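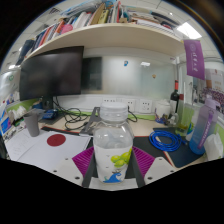
A clear bottle with green fruit on the label.

The bill to expand our state's bottle deposit runs 145 pages, and I have read all of it, which puts me in a small club that may not include the sponsors. It passed the House in August with the kind of margin that makes leadership walk slower in the hallways. It's now sitting in the Senate, where its friends are starting to use the phrase "working group." If you have lived near a statehouse for any length of time, you know what that phrase does to a bill.

Everybody says they like the deposit. The grocers like it in principle. The bottlers like it in spirit. The senator from the lake counties told a breakfast crowd in Derkuscombe that he liked it so much he wanted to take the time to get it right, and the crowd applauded, possibly for the eggs.

The current law covers beer and soda. It was written when water came out of a tap and juice came in a can you hit with a punch opener. Today the bottle rolling around on the floor of your car most likely carries no deposit at all, and the same goes for the one under the bleachers. The expansion would put a dime on nearly everything. You'd get it back when you returned the thing. As radical ideas go, it is on the mild side.

So why the trouble? Follow the dimes nobody claims. Under the present law the unclaimed money goes to the distributors, who have grown used to it, the way you'd grow used to finding a twenty in your coat each morning. The House bill would send it to towns for trash hauling. There you have your whole fight, and you can skip most of the testimony about consumer confusion.

I sat through a good deal of that testimony anyway. Drorkon, which hauls recyclables for much of the southern half of the state, warned that pulling bottles out of curbside bins would ruin the value of what's left. It may be right about that. It would be easier to believe if its contracts didn't go up every time the value of what's left goes down, and also every time it goes up. Srivastava, the consulting shop hired by the grocers, brought a study finding that store returns would take up floor space. I would have guessed this for free.

The better objection came from the small towns. Rererano has 1,534 residents and one grocery store with two registers. Under the bill as written, any store that sells the drinks has to take back the empties, and a place like that has no back room for a return machine. It barely has a back room for the back room. The House answered with a waiver for stores serving fewer than 600 people, a number that helps a couple of bait shops and leaves Rererano out in the cold.

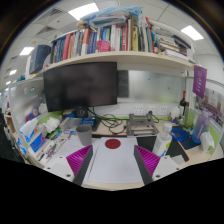 Papers on a desk, with a gray cup standing on them.

That one is fixable before lunch. Raise the line, let neighboring towns share a return site, and pay the site's operator a handling fee out of the unclaimed dimes. Three senators have told me they'd vote for such a change. None of the three has offered it. I asked one of them about this and was told that an amendment needs a home, as if it were a kitten.

Instead we have 300 amendments of the other sort. There's one to exempt drinks containing "a meaningful quantity of pulp." Another one delays the dime until the state finishes an inventory of return machines, which the state has not been told to begin. And somebody wants a sales tax holiday on coolers, which I support but don't follow.

My own view is that the Senate should take the House bill, fix the small-store rule, and vote. If members want to keep the unclaimed money with the distributors, they can say so out loud, with the roll open, and explain it to the towns that are paying to pick bottles out of the culverts. Some of them could make a fair case. Distributors do carry real costs, and a split of the money wouldn't offend me.

What I can't take is another working group. The last one on this subject met twice, issued a summary of its meetings, and recommended a working group. Session ends in the spring, and the Senate calendar for February 2024 shows the deposit bill listed under "other business," right after the resolution on the state muffin.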